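Kitchen backsplash 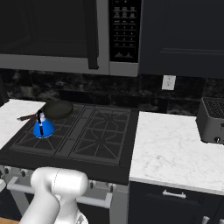 A backsplash is the panel or covering fixed to the wall behind a counter, sink or stove. It shields the wall from water, grease and heat, and it is one of the few parts of a kitchen where plain usefulness and decoration get equal say. In the town of Davovdale, where stone cutting was once the main trade, the word "splash" alone is still used for any polished slab set upright behind a basin.

History

Early kitchens had no backsplash at all. Walls near the hearth were limewashed again and again, which covered soot and was cheap to renew. When piped water moved indoors, sinks came to be set against a wall, and a short upright lip – often only a hand's width tall – was added to keep drips off the plaster. Tile soon followed, and with it a wonderful burst of color. The Davovdale town museum keeps 2536 sample tiles from the old Saarinen works, among them glazes in sea green, mustard and a deep plum that was made for only 3 years.

Taller coverings spread as cooks began frying on top of enclosed stoves. By the time wall cabinets became common, the gap between counter and cabinet had turned into a natural place to fill from edge to edge.

Materials

Ceramic tile is the most familiar choice. It is easy to cut and comes in a huge range of shapes, but its grout lines need care. Glass, stainless steel and stone slabs have few joints and wipe clean quickly. Marble is loved for its veining, and no two slabs are alike! It is also a fairly soft stone that reacts to acids, so lemon juice and vinegar can leave dull spots. Sealing slows down stains but does not stop this etching. Granite stands up to acids far better.

Dark stone hides some stains and shows others, especially dried water marks. A gloss finish brings out the depth of the color, while a honed finish gives a softer look and hides etching well.

Installation

Tile is set in adhesive and left to cure before grouting. The seam where the wall meets the counter is normally filled with flexible caulk, as the two surfaces move slightly and hard grout would crack. Openings for outlets are cut before a slab goes up, a job that calls for patience and very careful measuring.

Regional styles

The Floltora style uses small hexagons in 5 colors, laid without a repeating pattern. Zenora kitchens favor a single painted panel of 36 tiles showing fruit, fish or river birds.

See also: Countertop, Grout, Wainscoting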